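The Slow Road to a Robot That Does the Dishes

Elżbieta Kurek has spent most of her career putting machines into warehouses. At Pakstead, where she runs the automation group, a sorting arm can move 1,000 parcels between breaks without dropping one. Ask her when something similar will clear up after dinner in an ordinary home and she gets more careful.

"A parcel is a box," she says. "It has flat sides and a label. A kitchen has onions."

Her point is that factories were rebuilt to suit machines, one shelf and one conveyor at a time. Kitchens were built to suit hands. Plates are thin and sit flat on the counter. Glasses are clear, and cameras still have trouble judging where the rim is. A bunch of mushrooms bends, tears and never has the same shape twice. 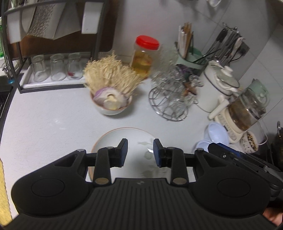

Premer, a small company that tests household machines for manufacturers, keeps a list of 30 chores it would like to see done without help. Jadwiga Szewczyk, who manages the tests, says 9 of them now get finished on most tries. Wiping a counter is one. Moving a mug from one spot to another is another. Washing a greasy pan is still on the wrong side of the line.

Speed is the other problem. On a Thursday afternoon in June, the best machine in her lab took seven minutes to put away a single rack of dishes. Szewczyk did the same job by hand before her coffee had cooled.

Shop floors are further along, though the gap is smaller than it looks. At the Baltley plant, arms load trays all night, but people still untangle cables and pick out bent parts.

Kurek expects homes to get single-purpose machines first, probably for laundry or dishes. She has no plans to buy one. Her own dishwasher is old, she says, and it works fine.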